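Notes on the denim part of the Tremer folding set, last edited October 14, 2022. Read these before you quote our numbers.

## What's in it

- 1,000 folds of shorts, jeans and skirts
- 19 garments, all denim, mostly pale blue
- 2 ways of folding: in half lengthwise, or lengthwise and then in thirds

## Labels

Each fold is marked "neat" or "not neat". I don't trust this much. The Frade labellers and the Jirkley labellers were given the same sheet and still disagreed on 20 folds, nearly all over pocket flaps and bunched seats. "Neat" has no agreed meaning for a thick yoke seam that won't lie flat.

Light-blue denim on the white table covering:

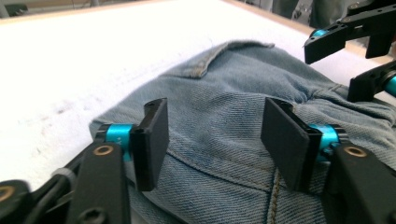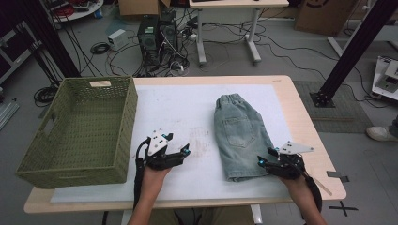

## Known problems

- Pale denim on white is kind to anyone looking for an edge. Don't assume the same results on a patterned bedspread.
- Stretch denim is missing altogether.
- The July folds were done in Pundville and never relabelled. Leave them out if you compare labellers.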